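Learn > Ages 8 to 11 > Shape and Space > Cubes and Blocks

We use cookies to remember your reading level. Accept all | Manage choices

How Cubes Sit, Slide and Line Up

A cube is a solid shape with six faces. Every face is a square, and all the squares are the same size. It has 12 edges, where two faces meet, and 8 corners, where three edges meet. A corner is also called a vertex.

Small wooden cubes are useful for learning about shape because they can be picked up, turned and put down again on any face. The Cukwood set used for this page also has larger blocks, but the small cubes are enough for everything explained below.

1. Faces and views

Look at a cube from straight overhead and only the top face can be seen. It looks like a flat square. Move your head to one side and a second face appears as a thin strip. Move again, so that you look towards a corner, and three faces can be seen. Three is the greatest number of faces of one solid cube that you can see at the same time without a mirror.

Light also changes the view. A face turned towards a lamp looks pale and a face turned away looks darker, even when the wood is the same colour all over.
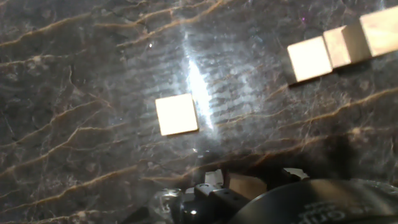
2. Gaps and rows

The distance between two cubes is measured from the nearest face of one to the nearest face of the other. If the faces touch, the gap is zero. When cubes stand in a row with no gaps, the length of the row is the width of one cube multiplied by the number of cubes. A row of 7 cubes, each 2 cm wide, is 14 cm long.

Two cubes placed apart on a table do not make a row unless you choose a line for them to follow. Any two points can be joined by a straight line, so two cubes always line up with each other.

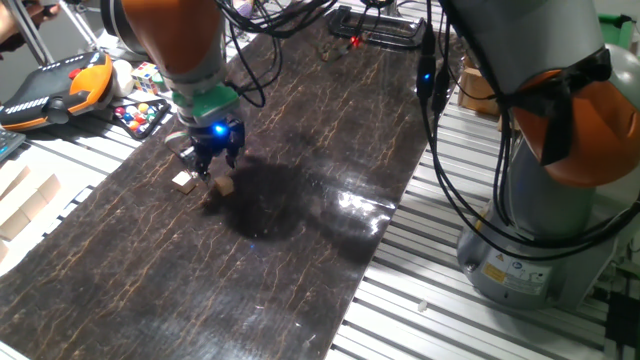
A third cube is the real test. Hold a ruler against the first two. If the third touches the ruler as well, the cubes are in line. If it does not, joining their centres makes a triangle.

3. Scattered cubes

Cubes that are scattered can be described by their positions. Choose one as the starting point, then say how far left or right, and how far nearer or further away, each of the others is. Two numbers are enough for any cube lying on a flat table. A stacked cube needs a third number, for height.
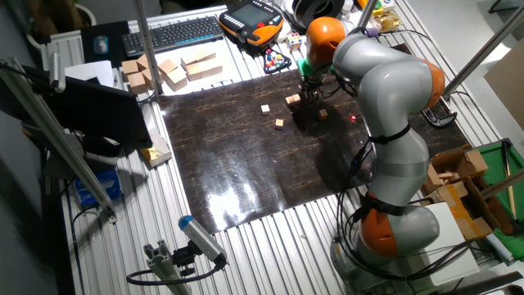 Why does a cube stay where it is put?
Its flat face rests on the table and its weight presses down inside that face. Friction between the wood and the table resists sliding. A ball touches the table over a very small area and can roll away.

4. Try it yourself

You need five small cubes, a ruler and squared paper.

a) Place the cubes anywhere on the table, with no two touching.

b) Draw a dot on the paper for each cube, seen from above.

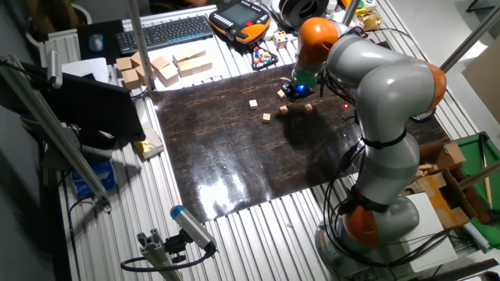

c) Measure the gap between the two nearest cubes and write it beside the dots.

d) Push all five into a row and measure its length. Divide by five to find the width of one cube.

Last updated: November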